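Mudance Damp Meter, two-pin model

Back in stock at Skellow, and we're very glad to see it! If you're buying an older house, or have just moved into one and don't much like the look of that patch behind the wardrobe, this is the little meter we'd hand you first. Press the two pins gently into plaster, skirting or a window sill, wait for the number to settle, and jot it down. It remembers the last 20 readings, so you can go round the whole house before you need to find a pencil.

It comes with a belt pouch, a battery and a spare set of pins - do keep the cap on, they are sharp. The case is made for us by Hundico and will put up with a good deal of rattling about in a toolbox. If you want to check behind tiles without leaving marks, have a look at the Özkan pinless meter instead.

Guarantee: 2 years. Orders placed before noon usually go out the same day, and you have 7 days to change your mind.
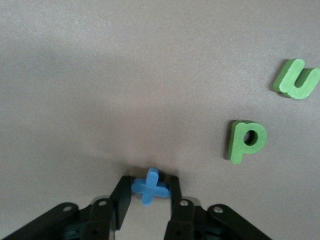
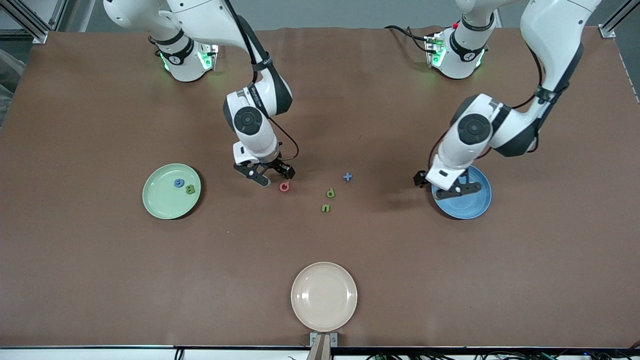 Foam shapes on the tabletop, close up (first) and with the plates (second).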